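Search papers Go Advanced

4.2 Hat placement task

We run all hat trials on the Testau cell, two arms, one table. Goal is to move a soft hat onto a wire stand and leave it there. Soft brims are the hard part, they fold under the finger and the grasp point moves. Policy was trained on 318 demos, 2000 steps per rollout max. The Drolemberg baseline gets the same demos and the same step limit.

Start poses vary by hand between trials. Clutter stays on the table (bottle, glass, a second hat), no masking. Fig. 2 gives one layout, with the navy bucket hat crown-up on the right and the round wire stand near the left gripper.

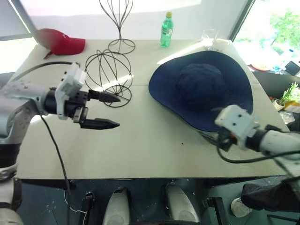
Figure 2. Head view, hat task. Left gripper open, right gripper at the lower front edge of the brim. Taller stand and red cap farther back.

4.3 Failure modes

Two kinds dominate. First, the brim slips when the lift starts before both fingers have closed. Second, the thin wires give poor depth, so the hat is let go too far foward. Retrying from the last good pose helps with the first one only. Wire depth is left for the October runs, see Sec. 6.

Related items
Gredard: soft goods grasping with two arms
Tannous stand set, notes on thin wire depth

Contact | Copyright | Back to top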